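4. Maintenance of the gripper fingers

The hand-held gripper built for the Nilleo project has two black fingers, each with a replaceable contact pad. The fingers are bolted to the carriages through holes in the body. Our part of the project was to write a care routine for it and to try that routine over 38 sessions.

Pads pick up dust and lint quickly. In the first trials at the Costton workshop we cleaned them only when a grasp failed, and by then the grip had been poor for several runs. We now check the pads after every 6 sessions, with the fingers fully open and the gripper held over a clear part of the bench. 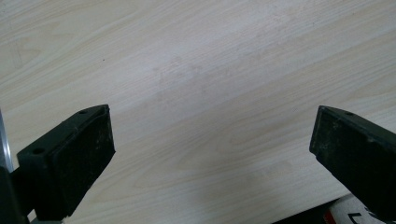 Both views: fingers apart, nothing held, dust on the black surfaces.
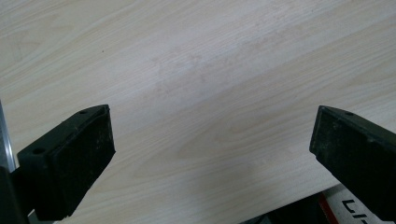
Report by the Ventura student group, 23 March 2019
17 shares | 4 comments

4.1 Cleaning

Switch off the drive and open the fingers by hand. Brush each pad from the top corner downwards, then wipe it with a lint-free cloth and a little isopropyl alcohol. Do not soak the pad -- the glue at the rear edge softens. Leave it to dry before closing the fingers. Scuffs on the outer faces can be ignored. A pad with a torn surface is replaced.

4.2 Refitting

Fit the left finger first. Put the screws in loosely, close the fingers on the Suvitz setting block and tighten each screw in turn. If the pads do not meet squarely, slacken the right finger only and repeat. Up to four attempts were needed when we first tried this.

4.3 Remaining faults

The right carriage still has some play when fully open. We think the bush is worn, but a new one had not been fitted when testing ended. Readings from the last two sessions were left out of the grip force table for this reason.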